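Veker Cold Wallet 2 – what you get and what you don't

Sold by Petska. Page last revised Sat 4 August.

The Veker is a small offline device that holds the keys to your crypto. It plugs into a computer when you want to send coins and sits in a drawer the rest of the time. We stock it, we sell a fair number of them, and we still think most of the claims made for this kind of gadget deserve a hard look before you spend money on one.

The maker calls it "bank-grade." We asked which bank and got a brochure. So read what follows as the view of a shop that would like to avoid your return.

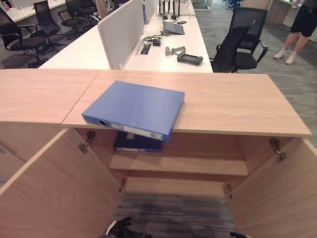 Your recovery phrase matters more than the device does. Anyone who has those words has your coins, with or without the Veker, and no PIN will slow them down. People write the phrase on a card and then file it with the household papers. A blue ring binder on top of an open cabinet is a fine home for old tax forms and a terrible one for the only copy of your keys, especially if the label on the spine says what's inside. Split your backups between two places and keep the wording on the outside dull.

What the device does well

It keeps keys off your laptop. Signing happens on the unit, and the screen shows the full address, so you can compare it before you press the button. Setup took our staff longer than the box promises, mostly thanks to a firmware update that had to be run twice.

What it doesn't do

It won't bring back coins sent to the wrong address. It won't spot a fake exchange, and it has no opinion on whether the token you're buying is worth anything. The "threat alert" feature is a list of bad addresses that refreshes when Veker gets to it. We wouldn't pay extra for that – and on the Plus model, you do. 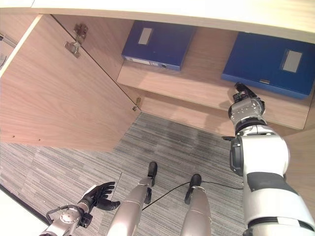
Coin support

Veker advertises 500 coins. Some 70 of them work in the company's own app. The rest need outside software, and support for those can vanish when whoever wrote the plug-in loses interest. Check your coin on the list before ordering, then check the date on the list.

Janaína Caldeira on our returns desk says the most common complaint is a buyer who assumed "supported" meant "shows up on the screen." It often doesn't.
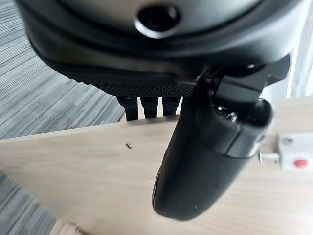

The other thing that trips people up is the companion app's buy button. It sends you to a partner called Statton, which sets its own price and takes its own cut. You are free to ignore it and buy wherever you normally would.

In the box

Device, short USB cable, 3 blank recovery cards, quick-start sheet. If a card arrives with words already written on it, don't use the device. Contact us the same day.

Warranty and returns

Two years from the maker. Unopened units can come back to us for a full refund. Opened units can't be resold as new, so we only take them if they're faulty. The next batch is due in September, and for bulk orders please write to Sales and mention the model.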